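**Corredera de la terraza que roza al cerrar: ¿ruedas o guía?**

**Divya Thomas**

¡Hola! Tengo una corredera Pliltesden de 2 hojas, de aluminio, y desde diciembre la de dentro va durísima — hay que empujar con el hombro. La guía la he aspirado ya. ¿Cambio las ruedas o llamo a alguien?

## Respuestas

**Kedir Lemma**

A mí me pasó igual y era la altura. Quita los tapones del canto inferior, mete una allen y sube cada lado media vuelta hasta que deje de rozar. Si no mejora, ruedas nuevas: las mías, de Farkaveck, costaron 79 euros el juego. Saca la hoja entre dos personas, ¡que pesa lo suyo!
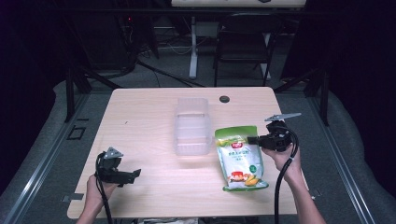 **Sudheer Thampi**

Échale grasa y listo.

**Sreekumar Fernandes**

Grasa no, por favor, que se llena de arena y acaba peor (lo digo por experiencia). Silicona seca en espray y mira si el perfil tiene alguna muesca — la mía tenía una a 17 cm del marco.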